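How to Oil a Wood Tabletop

A table that gets used every day will need fresh oil once or twice a year. The job takes one evening and most of the next day, and nearly all of that is waiting. These steps are for a bare or previously oiled top. If yours has varnish, lacquer or a factory clear coat, oil will sit on the surface and stay sticky, so you would have to strip it first. Stripping is covered on its own page.

To find out which you have, put a few drops of water in a spot nobody looks at, such as the underside of an overhang that was finished along with the top. On a worn oil finish the wood will darken under the drops within 10 minutes. If the water stays in a bead and wipes off without a mark, you either have a film finish or an oil finish that is still in good shape. Scrape lightly with a razor blade. A film finish comes up in clear flakes.

What you need

Hardwax oil or pure tung oil
Sandpaper in 120, 180 and 240 grit
A cork or rubber sanding block
Lint-free cotton rags, more than you think
A white nylon pad
Mineral spirits
Nitrile gloves
A vacuum with a brush head
A metal can with a tight lid, half full of water, for the used rags

I use Zelluvia hardwax oil in the matte version because it leaves the color of light woods mostly alone. Furtună makes a tung oil that goes deeper and costs less, but each coat needs a full day or more and the first one smells for a week. Either will do. Don't mix the two on one table.

Step 1. Clear and clean

Take everything off and wipe the top with a damp cloth and a drop of dish soap. Go over it again with clean water and dry it right away. Greasy patches where people rest their arms need mineral spirits on a rag. Leave the table alone for an hour before you sand. Open a window for this part and keep it open.

Step 2. Sand

Start with 180 if the top is only dull. Start with 120 if there are rings, ink or rough patches, then go to 180. Finish with 240 in both cases. Always move with the grain. On plain straight boards that is easy to follow, but on flat-sawn boards the lines wander and curve, and there you go with the length of the board and ignore the curves.

Keep the block flat near the edges. Most people round them over without noticing, and a rounded edge takes the oil differently and shows as a dark line. Asger Baldursdóttir, who taught the evening class where I learned this, had us scribble over the whole top in light pencil before each grit. When the pencil is gone, that grit is done. It saves a lot of guessing.

If the top is veneered, skip 120 altogether and use very light pressure. Look at the end of the board: if the grain on the face doesn't carry over the edge, assume veneer. I have gone through one at a corner and there is no fixing it short of a patch.

Vacuum, then wipe with a rag barely damp with mineral spirits. Any scratches you missed will show while the surface is dark. Mark them with a bit of tape next to the spot, let it dry and sand those areas again.

Step 3. Raise the grain (optional)

Do this if the table will see wet glasses. Wipe the top with a well-wrung damp cloth, let it dry for two hours and the surface will feel fuzzy. Knock the fuzz down with a few passes of used 240. Vacuum again.

Step 4. First coat

Stir the oil, don't shake it. Pour a puddle the size of a coaster and spread it with the nylon pad, working it in small circles and then in long strokes with the grain. Cover one third of the table at a time. The coat should be very thin. A 50 ml measure will cover an average kitchen table, with some left over for the edges.

Wait 10 minutes, then wipe off everything that has not soaked in. Wipe harder than seems right – the surface should feel almost dry when you finish. Shiny patches are leftover oil and they will dry gummy. Crouch down and look across the top toward a window to find them.

Do the edges and the ends of the boards last. End grain drinks a lot, so go back to it once or twice until it stops turning dull.

Step 5. Second coat

Leave the first coat overnight, or longer in a cold room. In January my workshop takes twice as long as the label says. Rub the dry surface lightly with a clean nylon pad, vacuum, and put on a second coat with half as much oil. Wipe off after 5 minutes.

Nelu Matei at the Norndale hardware store sells people a third coat for counters and bar tops. For a table I have never needed it.

Step 6. Rags

Oily rags can heat up and catch fire by themselves while they dry. Put each one in the water can as soon as you are finished with it and close the lid. Do not leave them in a heap or in the trash, even for a short time. Ask your town where to drop them off.

Drying and care

You can use the table gently after a day. Keep water, hot dishes and tablecloths off it for a week, and two weeks for tung oil. Things left in one place during that time can leave marks.

After that, wipe with a damp cloth and mild soap. Skip spray polish, which leaves silicone behind and makes the next coat go on in blotches. For a single dull patch, rub in a few drops of oil with a rag, wipe dry and leave it overnight. The Zullis wax sticks are fine for small dents, but fill after oiling and test the color on the underside first.
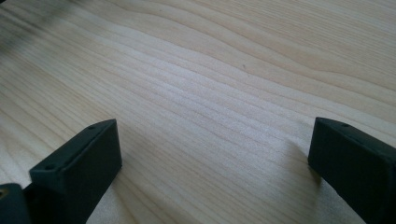 Curving grain on a pale wood tabletop.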